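Ustyna Hutsuliak
Thread: Wir streichen den Flur. Farbe ist schwerer als gedacht 🧵 (August, Altbau, 3. Stock, kein Aufzug)

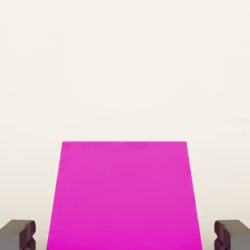
1/ Also. Flur, sieben Meter lang, kein Fenster, bisher Raufaser in Vermietergelb. Soll weg, das Gelb. Dachte, das ist ein Wochenende. Sitze jetzt seit drei Wochen vor Farbfächern und kann nachts die Nummern aufsagen. Mein Favorit ist inzwischen so ein warmes Cremeweiß mit einem Hauch Beige, matt, wie die Fläche da oben, und davor dann ein einziges Ding in richtig lautem Magenta. Kommode vielleicht. Oder Garderobe. Mehr nicht.

2/ Zum Weiß. Es gibt kein Weiß. Es gibt kaltes, das im Flur ohne Fenster sofort nach Zahnarzt aussieht, und es gibt warmes, das bei falscher Lampe wieder Vermietergelb wird. Dazwischen ein ganz schmaler Streifen.

3/ Deswegen: ERST die Lampen, dann die Farbe. Hab es andersrum gemacht. Probestrich bei Tageslicht im Wohnzimmer, wunderschön. Gleicher Ton im Flur unter der alten Birne: Vanillepudding.

4/ Jetzt hängen da zwei neue Lampen, neutraler im Licht, und der Pudding ist weg. Dafür sieht man jede Delle in der Wand. Jede. Danke auch.

5/ Testdosen. Ich hab vier gekauft, zwei von Nevness, zwei von Jivel. Nevness deckt besser, riecht aber zwei Tage lang. Jivel spritzt wie verrückt von der Rolle, trocknet dafür sehr gleichmäßig auf. Gewonnen hat Jivel, der hellere von beiden.

6/ Tipp aus dem Farbenladen Boiko (die Frau an der Kasse weiß alles): Probe nicht auf die Wand, auf große Pappe. Kann man rumtragen. Morgens neben die Tür, abends unter die Lampe, einmal neben den Boden halten. Der Boden färbt nämlich mit, unserer ist rötlich, Dielen, und alles Helle kriegt davon nen rosa Stich.

7/ Frage kam grad per DM: warum nicht einfach eine Wand in Magenta? Hab ich überlegt. Im schmalen Flur rückt einem die Wand dann aber auf die Pelle, man läuft ja mit dem Ellbogen dran lang. Ein Möbel kann ich in zwei Jahren umstreichen oder verkaufen. Die Wand streich ich freiwillig nie wieder.

8/ Nachbarin findet Magenta »mutig«. Wir wissen alle was das heißt.

9/ Raufaser: bleibt dran. Ja ich weiß. Haben an einer Ecke angefangen abzuziehen und drunter kam noch eine Tapete und dann nochmal eine, mit Blümchen, und dann Putz der mir entgegengebröselt ist. Ecke wieder zu, Spachtel drauf, Thema beendet.

10/ Material bisher: eine große Rolle, eine kleine für die Ecken, Teleskopstange, Kreppband (das gute!! das billige reißt beim Abziehen die halbe Fußleiste mit), Malervlies. Folie nicht, da rutscht man drauf aus. Frag mein Knie.

11/ Kommode ist übrigens gefunden. Muninico, gebraucht, 30 Euro, Selbstabholung. Eiche furniert, zwei Griffe fehlen. Wiegt fast so viel wie ich. Wer am Sonntag Zeit und einen Rücken hat, bitte melden, es gibt Kuchen.

12/ Bei Furnier vorher anschleifen, nur leicht, feines Papier, dann Haftgrund, dann Lack. Zwei Schichten mindestens, bei Magenta eher drei, die Pigmente decken mies. Sagt Boiko. Ich hätt einfach losgepinselt, kenn mich ja.

13/ Matt oder glänzend ist noch offen. Matt sieht schöner aus, aber man sieht jeden Fettfinger und wir haben ein Kind im Haus das grundsätzlich mit Marmelade unterwgs ist. Seidenmatt wahrscheinlich.

14/ Nachtrag zu 5: nein, hab nicht gemischt. Jemand meinte man könne Reste zusammenkippen — bitte lasst das, der Ton ist nie wieder nachzukaufen und irgendwann ist immer ein Kratzer drin.

15/ Decke? Gleicher Ton wie die Wände, auch gleich matt. Keine Kante abkleben, kein Gezitter auf der Leiter. Der Flur wirkt dadurch auch nicht mehr ganz so wie ein Schlauch, finde ich. Mein Mann sieht keinen Unterschied.

16/ So, muss los, Grundierung holen, Boiko macht um 4 zu. Wegen Griffen für die Kommode: Messing oder schwarz?? Antworten bitte drunter, bin für alles offen außer Kristallknöpfe.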